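Dukon now estimates wrist pose from the printed markers on both bands in a single solve. The previous release treated each marker separately, and the pose jumped whenever one was lost from view. Our test task remains the handling of stick sachets in an open cardboard box.

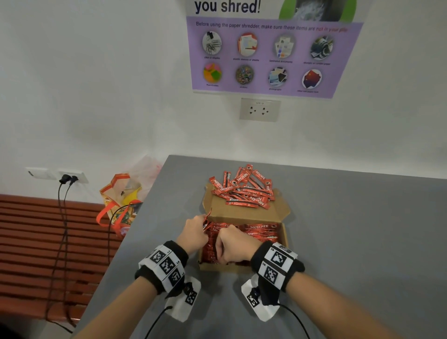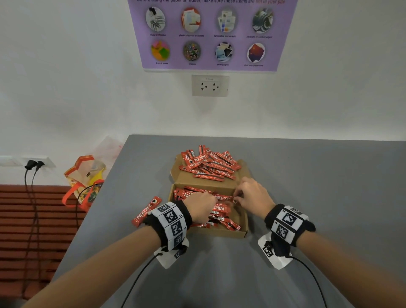
## Changes to the tracker

The solver keeps a history of 500 poses per wrist and discards any marker that disagrees with its neighbors for 3 updates. Replay files from February must be converted with Vimska before use. Finger contact is not yet estimated.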